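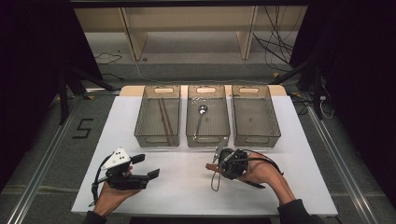
Gray bins with the chopsticks and the spoon

Ticket: Uker undercounter dishwasher, white film on clean loads
Site: Sachdeva Kitchen, Lomadley
Opened by: Renu Dhillon
Opened: May 10, 2023
Priority: Normal
Status: Closed

Problem as reported

Glasses and flatware come out with a white film. It wipes off with vinegar but not with a dry towel. The film is worst on the top rack and on anything dark. Started after the water was shut off on our street for main repairs. The machine finishes its cycle and shows no error code. Detergent is Sundbridge powder, same as always.

Already tried before opening the ticket:
- Cleaned the filter basket and both spray arms
- Ran an empty cycle with descaler
- Switched to a new box of detergent

None of it changed anything.

Reply from support

Thanks for the detail. Film that comes off with vinegar is usually mineral scale, so please look at the softener before the dishwasher. Let us know the salt level, the hardness setting on the control panel, and whether the softener has regenerated since the shutoff. If you have test strips, take one reading at the cold tap and one from the line feeding the machine.

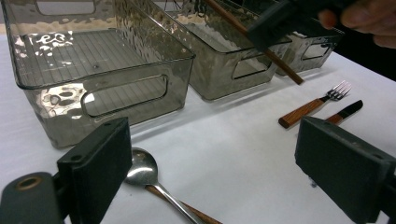
Please also hold off on more descaler for now. It will clear the inside of the tub for a few loads and make the readings harder to compare with the results.

Reply from Renu Dhillon

Salt tank is full. Hardness setting on the panel is 4. I can't tell when it last regenerated, the clock on the softener is blinking. Strips read the same color at the tap and at the machine line. The strip is in the very hard range both times.

Wash temperature looks normal on the display. I washed a small load by hand and let it air dry next to a machine load, and the hand load had film too, though less of it.

Reply from support

The blinking clock means the softener lost power and dropped its schedule. With no time set it won't start a regeneration by itself, and a full salt tank fits with that. The resin is probably exhausted, so you are washing in untreated water.
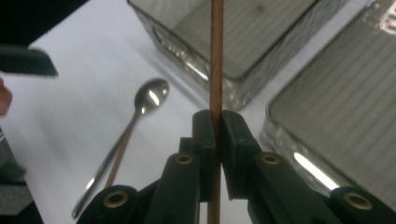

Steps to fix

1. Set the clock on the softener. Hold the Clock button until the digits stop blinking.
2. Check that the bypass valve is in the Service position. It often gets turned during street work and left there.
3. Break up any salt crust in the tank with a broom handle. Push straight down and don't pry against the wall.
4. Start a manual regeneration and don't draw water until it ends.
5. Run a second regeneration overnight.
6. Test again at the machine line. Then wash one mixed load with no descaler and let it dry with the door open.

Reply from Renu Dhillon

Bypass was halfway. Salt had a hard crust with a hollow space under it. Did 2 regenerations. Strip at the machine line now reads soft. The cold tap still reads very hard, but I found out that one is plumbed ahead of the softener.

First mixed load was better, second was clear. Glasses are clear as well. I put the rinse aid back to the middle setting.

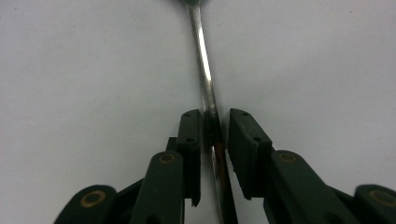 Metal spoon, handle end lowest

Question before you close this: the panel shows a capacity number of 600. Should I change it?

Reply from support

Leave it at 600. That is the factory value for your model and it isn't related to the film. Do check the clock after any power cut. The backup battery on that unit is a coin cell under the front cover, and yours is most likely dead if the clock was blinking. Any hardware store has them.

Closing note

Cause: softener clock reset and bypass valve partly open. No fault found with the dishwasher or the detergent. No parts shipped. Customer will replace the battery and test the line again in July. Reopen this ticket if the film comes back before then.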